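Two-Arm Kitchen Helper Tips: Getting the Most Out of the Kultevlow Bench Kit

I've been renting the Kultevlow two-arm kit since August, and my inbox is full of the same handful of questions, so I'm putting my answers on one page. Quick background for anybody new: Kultevlow rents you a pair of tabletop arms and a box of fingertips, you sign up for the Yule plan (100 dollars a month, or 48 if you share it with another household like I do), and you teach it small kitchen jobs by doing them over and over. I pay for mine like everybody else.

Mine mostly plates breakfast. Toast, buns, pastries. It's slow! But I've gotten it to a point where I'd tell a friend to try it, and these are the things I'd pass along.

Start with bread

Everyone wants to begin with eggs. Please don't. Bread forgives you. A roll that gets squeezed a bit too hard is still a roll, and crumbs sweep up. I did 281 practice pickups with bread before I let mine near anything with a yolk.

Day-old is better than fresh for practice, too. Fresh sandwich bread folds in half the minute the fingers close, and then you're teaching it to pick up a taco.

Put a cutting mat under everything

Best money I spent. The green gridded kind that quilters use is perfect, since you can set your bowl back on the same lines every morning and the arms find it where they expect it. I bought the Grisero mat from the add-on page and it's fine, but any big one from a craft store will do the same job. Wipe it with a damp cloth and dry it flat. Never hot water, they curl.

Wide bowls, not plates

A flat plate lets things skid right off the far side. Use a bowl with a wide rim and a flat bottom, in a color that's nothing like your mat and nothing like your food. Leave room around the first piece, and bring the second in from the side.
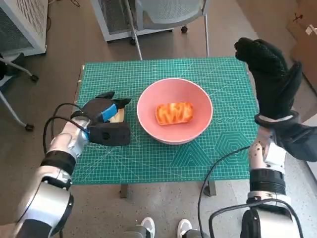
Pick the right hand for the job

The kit lets you run a different end on each arm, and I'd take that option. Two plain fingers are all you need for buns and slices. The gloved hand costs extra and I go back and forth on it. It's nice for steadying a bowl, but the glove picks up sticky glaze like you wouldn't believe, so park it up high whenever it isn't working. Rinse the glove the same day.

Mark your fingers

Wrap a strip of bright tape on whichever gripper you use for food and keep the other one for everything else. Two seconds of work, and no more guessing which one touched the sponge.

Mind the cables

Give them slack. My first week I tied everything down tight and the left arm kept stopping short of the bowl (I blamed the software for days, sorry Kultevlow). Loops at the wrist are good. Just check that nothing drags through the butter.

Is it worth the money?

For one person's toast, no. If you like tinkering, or you want to keep a repetitive job going while you pack lunches, maybe yes. Buying outright is 1639 dollars and I wouldn't do that before renting for a couple of months. The Arndale kit is the other one people ask me about. I haven't used it, so I can't compare.

Next page: cleaning glaze out of finger joints, and which jams to avoid.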